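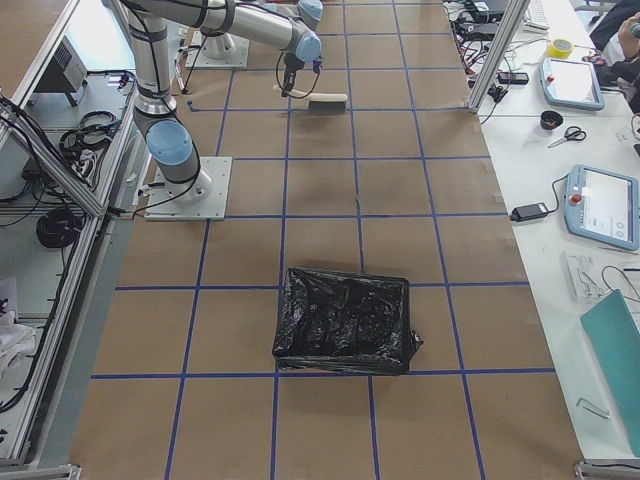 My sister-in-law says I can't tell a story without starting at the lumberyard, so I'll tell you right off that this one starts at the lumberyard, because that's where I ran into Rajkumari Mishra, who was arguing with the boy at the counter over the price of brown paper by the roll. She wanted a great deal of it. I asked her what for, being nosy, and she looked me up and down and asked if I was handy.

I said I had been, once. I'd fixed sewing machines in Werach for most of my working life, industrial ones, the kind that sew mattress covers, and then the mattress people went away and I went home and sat in a chair. That was in October. By the time we got to the end of the checkout line she had me carrying the paper to her car, and by the end of the week I had a key to Kakside.

Kakside is the old creamery down by the creek, if you know it. There's a potter on the ground floor and a fellow who restores canoes, and upstairs, where they used to keep the butter, there was a big table and two robot arms. I had never been in a room with a robot arm. I suppose I expected it to be moving all the time, like a fish. They were perfectly still, and I liked them at once — all those blue caps at the joints, and the cables tied down along the sides the way you'd dress a child for snow.

"They came from Momitz when the plant closed," Rajkumari told me. "Lifting boxes of tile, both of them, all day. I paid 2000 dollars for a table, a mess of cable and a man with a forklift to get it up here, and the arms I'm still paying for, so don't lean on them."

I said I wouldn't dream of it.

"They know how to lift a box of tile. I want them to clean up after themselves."

Now, I have raised children, and I thought, good luck to you. But I took off my coat.

The first job was the paper, and I'm proud of the paper. We rolled it out the length of the table and smoothed it with our forearms, the two of us walking backward like people folding a sheet, and there's still one crease in it that she says is mine and I say is hers. Then the blue tape, lengthwise first and then across. She was very particular about the tape. She would stand at the far end with one eye shut and say "Left. Left. No, your left," and I would pick it up and lay it down again, and I don't believe I'd been that happy in a year. When it was finished we had a table full of squares, and if you wanted to say where a thing was, you could say it by the square.
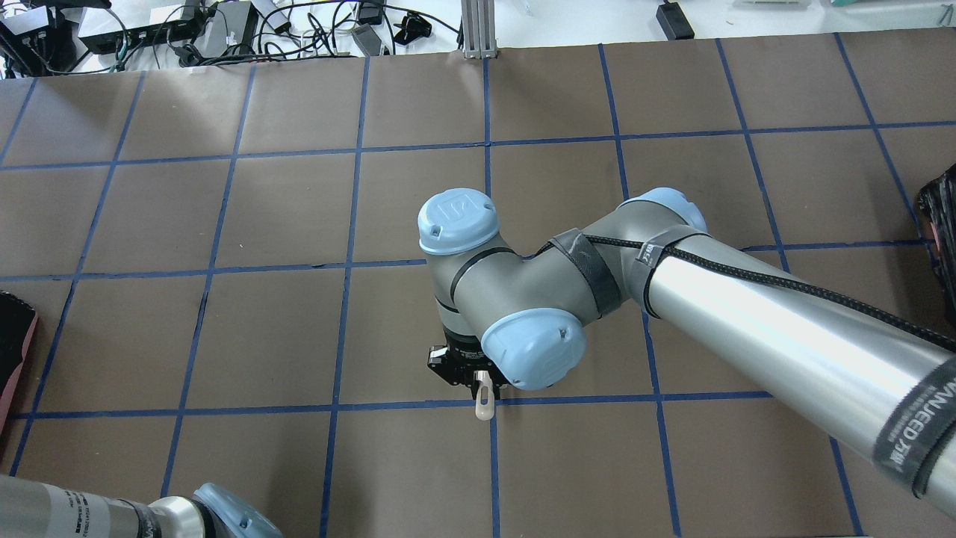

What I was good for, as it came out over the winter, was the hand. The arm itself was beyond me and I never pretended otherwise. Rajkumari did all that with the pendant, poking away at it with her glasses pushed up in her hair. But a gripper is two fingers that close, and I understood two things that close. A presser foot and a feed dog are two things that close. If you squeeze too hard you mark the cloth and if you squeeze too little it wanders off on you, and somewhere between is a setting you can only find by being willing to ruin some cloth.

So we ruined things. We dropped a good many sponges, and I drove to Solís Hardware for so many of them that the girl there asked if I ran a car wash. We pinched a paper cup flat. We picked up a little plastic hook and put it down and picked it up again, up to 13 times in an evening, until I was muttering at it the way I used to mutter at bobbins. Rajkumari kept a notebook, and mostly what she wrote in it was "again."

I should say something about her, since I've gone on so long about tape. She'd taught high school physics and she had the voice for it still. She ate her supper standing up. She didn't care for music while she worked, but she hummed, and she had no idea that she hummed, and I was careful never to mention it in case she'd stop. Her husband had been a tidy man. That's the only thing she told me about him that first winter. He'd been a tidy man and she had not been a tidy woman, and he had gone along behind her for all those years closing cupboard doors.

I didn't say anything to that. I got the broom and swept up under the bench, and after a while she went back to humming.

The plan, as she drew it on the back of a seed catalog, went like this. One arm would make use of the brush. It would sweep whatever was lying on the squares toward the dustpan, and then the pan would go up and over and tip into the bin, and the brush and the pan would go home to their own squares. It doesn't look like much on a seed catalog. My grandson, who was 9 that year and had opinions, said he could do it himself in one minute for a dollar.

"I'm sure you could," said Rajkumari, "but would you?"

He thought it over and asked if he could watch.

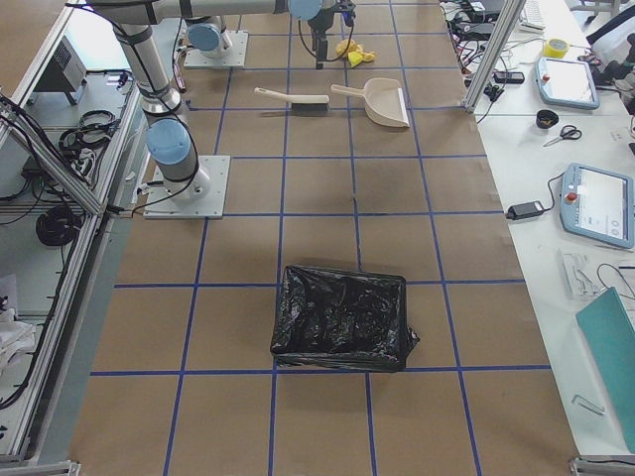 Brush and dustpan side by side on the squares, with the bin waiting in its black bag.

The brush gave us the most grief. You'd think it would be the pan, with that wide lip, but a brush has a mind. Hold it too near the bristles and the fingers get in the way. Hold it too far down the handle and it droops, and then you're only scratching the paper with one corner. I must have held that brush in my own hand a hundred different ways at my kitchen sink, with my eyes closed, trying to feel where I was holding it and why. My neighbor saw me through the window and came over to ask if I was well.

What I found is that you don't hold a brush still. You think you do, but your wrist lets it give a little as it goes along, and the bristles lie back, and it's the lying back that does the sweeping. I called Rajkumari at some ungodly hour to tell her so. She didn't say hello. She said, "How much give?" and I stood there in my nightgown holding a dish brush against the counter with a school ruler next to it, trying to read the little lines.

We got it to sweep one Thursday, crookedly. It pushed a heap of yellow scraps clear past the pan and off down the table, very slowly and with great dignity, and my grandson laughed so hard he had to go and sit on the stairs. Rajkumari wrote "again" in the notebook. But she wrote it with a little flourish on the g, and I noticed.

After that we got ambitious, as you do. She thought that if it could manage a dustpan it could manage a kitchen, or the start of one, and she brought in a box of light plastic things from a rummage sale so that nothing would break if it fell and nobody's foot would be hurt under it. The canoe man came up on his lunch hours. The potter came up once, stood with her arms folded and her clay apron on, and said it had better hands than her last apprentice. And one evening a young woman from the library, who was thinking of setting up something small in her own garage, came by to see how it was done. She'd brought a pad of paper and a plate of lemon bars.

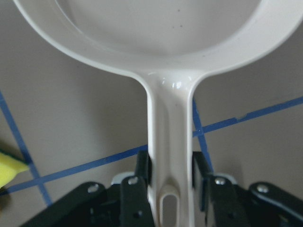 "How fast should I run it the first time I try a new move?" she asked.

"As slow as the pendant will let you go," said Rajkumari, "with nothing in the gripper, and your hand by the red button until it's finished."

The young woman wrote that down and underlined it. Then she asked how long it had taken us to get as far as we had, and Rajkumari and I looked at each other, because I don't think either of us had been keeping track. It had been sleeting the day we did the tape. There were peonies out by the creamery door now.

"A while," I said.

She stayed until dark, and we finished the lemon bars, and I'm sorry to say we finished them right there at the table, leaning over the paper like a pair of cows at a fence. When she'd gone there were crumbs and powdered sugar over every square on our side. I went to get the broom, out of habit.

"Leave it," Rajkumari said.

She pushed her glasses up into her hair and picked up the pendant. I set the brush on its square and the pan on the one beside it, and I shook out a fresh bag for the bin and folded the edge down over the rim, and then I stood back where I always stood, by the post, with my hands in my pockets. The arm woke up. It came over slowly, with that small sound they make, and lowered itself down and took hold of the brush just where I would have.

It did one row. It missed a good bit of the sugar. Rajkumari was humming, and when it reached the end of the row she reached over without looking and shut the drawer of the supply cabinet, which had been standing open since noon.

"Again?" I said.

"Let it do the next row first," she said, and pulled over a stool for me.

Contact | © Kakside Stories, Jun 21, 2020 | Back to top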